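Strömberg shelf baskets after a full winter of pantry duty

I should say up front that I am not a naturally tidy person, and that anything I write about storage ought to be read with that in mind. My sister got the organizing gene. I got the one that makes you buy a second jar of cumin because you can't see the first. So when we moved into the house in Grerniswood and I found myself with a real pantry for the first time in my life, a narrow one with deep shelves and a light on a pull string, I promised myself I would do it properly.

Doing it properly began with wire racks, which I hated. Then came cardboard boxes with the tops folded in, which I liked better than I want to admit, until an onion went soft in the bottom of one. After that I ordered a set of 3 of the Strömberg baskets from Kitedeck, mostly on the strength of the shipping being free, and I have been living with them since November.

The first thing I noticed was that they hold their shape. I have owned plastic baskets that bow out in the middle as soon as you put anything heavier than tea bags in them, so that two of them can't sit side by side. The potato basket has had a full load in it all winter and the sides are as straight as ever. There's a little give if you press on the long side with your thumb, but you'd have to be looking for it.

The second thing is the size, and I went back and forth on this one. They are shallow. If you are picturing something you can stand a bottle of oil in without it tipping when you pull the basket out, you'll be disappointed, and my husband was (he had plans for the vinegars). For packets, though, shallow is exactly what I wanted! Yeast, gelatin, bouillon, the half bags of lentils with a clip on them -- all of it used to disappear into the depths, and now I slide the basket forward and can read every label from where I stand.
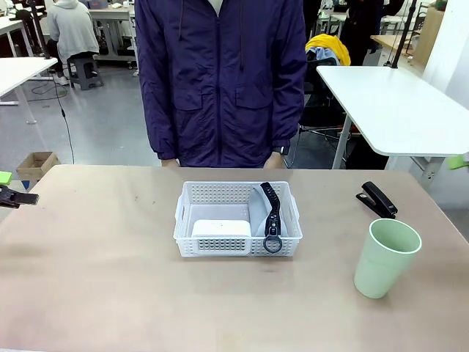

A reader from Plodavdale wrote in after my first post on the pantry to say that she had tried the same baskets and found the holes too big for loose things, that dried beans got out and rolled under the shelf, and that she ended up cutting a piece of shelf liner for the bottom of each one. I took her advice for the basket that holds the nuts and dried fruit, and I'm glad I did, as it catches the crumbs as well. You lift the liner out, shake it over the sink and put it back. She also told me she keeps garlic in hers without any liner, and I have copied that too.

Now for cleaning, where I have a small complaint. A quick wipe does fine for the flat parts, but anything sticky that gets into the mesh wants a brush. We had a honey incident in January. I soaked the basket in the bathtub with dish soap and went at it with an old toothbrush while listening to the radio, and it came up beautifully, but it did take the better part of a program. I haven't put one in the dishwasher and the tag didn't mention it either way, so I can't help you there.

The handles are comfortable enough. I carry the potato basket to the kitchen table when I'm peeling for a crowd and it has never pinched my fingers. I do wish there were a place for a label. I've been tying on paper tags with kitchen string, and they look rather sweet, but they turn around backward so that you have to flip every one to see what it says. A clip-on label holder would fix it, and if Strömberg makes one I haven't found it.

As for the price, Kitedeck wanted a little more than the supermarket does for something similar, and I grumbled. Having had the supermarket kind crack on me in our old apartment, I've stopped grumbling. I'd buy the set again, and in fact I have my eye on a second one for the linen closet, where the washcloths currently live in a heap.

If your shelves are deep and your packets are many, I think you'd be happy with them. Measure first, though. Mine fit two to a shelf with just enough space left over for the flour tin, and that was luck -- I never got the tape measure out until after the box had arrived.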